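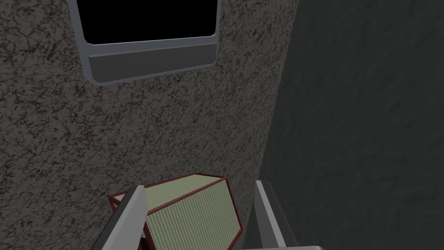 Flullcombe water bills going up in new year

28 December 2023

Households in Flullcombe will pay more for water starting with the next bill. The town council voted it through last night after a long meeting, most of it spent on the old main under Chávez Street.

The flat charge goes up by 30 dollars a year. Metered homes get a smaller increase, worked out on use – the table is supposed to be posted at town hall but wasn't there when we looked.

Money goes to replacing pipe between Chávez Street and the Plenville line. Three breaks there since October. The last one left 62 homes dry overnight and closed the elementary school for a morning.

"We've patched that thing enough," said Braulio Esquivel, who runs the water department. He wants crews digging by spring if the contract gets signed in time.

Not everyone happy. Hayley Fothergill, who rents out two houses on the east side, told the council the letter about the increase went to 1098 addresses when there are 1720 accounts on the books. Town clerk said the rest were sent by email. Fothergill said she never got one, and niether did her tenants.

Council agreed to mail a second letter. No change to the start date.

Senior discount stays as is. Forms at the front desk, town hall closes at noon tommorow.

More on the Chávez Street detour when we have it.

Recent items
Plenville bus times change for winter
Londeo store lot to be repaved
Tree pickup – what to leave at the curb
Library book sale moved indoors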